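4. Setting up a policy group in Detemora

This section covers creating a group of life policies, loading the member list and running the first valuation. You need the Editor role or higher. If the Groups menu is greyed out, ask your administrator to change your role before you start.

Before you begin

Have the following ready:
The scheme number issued by your office
The member list as a CSV file
The mortality table you intend to use
The valuation interest rate, agreed with the signing actuary

4.1 Create the group

1. Log in and open Groups > New group.
2. Type the scheme number. Leave out spaces and dashes.
3. Choose the product type. For level term cover, pick Term (level). For loans and mortgages, pick Term (reducing).
4. Enter the renewal month. If the scheme renews in September, pick September even if the first members joined earlier.
5. Click Save. The group appears in the list with the status Draft.

Note: The product type can't be changed once members have been loaded. To correct a mistake, delete the draft and start again.

4.2 Load the member list

1. Open the draft group and click Members > Import.
2. Select your CSV file. The first row must hold the column names.
3. Match each column to a Detemora field. Date of birth, sex, sum assured and entry date are required.
4. Click Check. Rows with errors are shown in red.
5. Correct the rows in your own file and import it again. Rows can't be edited on the Check screen.
6. When there are no red rows, click Load.

The Check screen shows 200 rows at a time. Use the arrows at the foot of the table to see the rest.

Caution: Loading a second file replaces the first. To add new joiners, use Members > Add joiners.

4.3 Choose the assumptions

1. Open the Basis tab.
2. Pick a mortality table. Tables added by your own office are listed under Local.
3. Enter the interest rate as a percentage, so 2 means two per cent.
4. Enter the lapse rate for each policy year, up to year 22. Later years use the last figure entered.
5. Click Lock basis.

A locked basis can be unlocked only by the person who locked it or by an administrator. Both actions are written to the audit log.

4.4 Run the valuation

1. Click Run > Full valuation.
2. Enter the valuation date and click Start.
3. Leave the tab open until the bar reaches the end. Most groups take around 5 minutes.
4. Open Results and compare the member total with your own list.
5. Click Export to save the reserves as a spreadsheet.

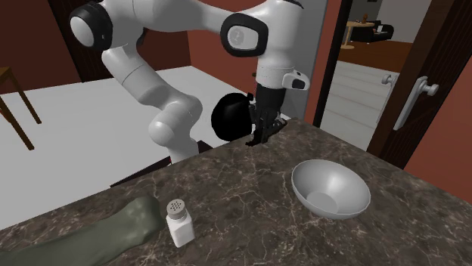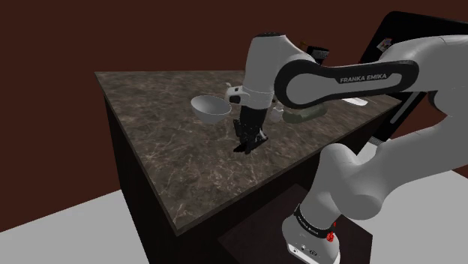
If the run stops with the message "Basis incomplete", go back to the Basis tab and look for empty lapse rates. A blank cell is not read as zero. Type 0 if you want no lapses in that year.

If the member total is too low, check the entry dates. Members whose entry date falls after the valuation date are left out of the results and listed on the Excluded tab.

4.5 Send for review

1. On the Results page, click Send for review.
2. Choose a reviewer. You can't choose yourself.
3. Add a comment if the basis has changed from the previous run.
4. Click Send. The status changes to In review and the group becomes read-only.

The reviewer can approve the run or return it. A returned run goes back to Draft and keeps its members and basis. For approval limits and reviewer roles, see section 5.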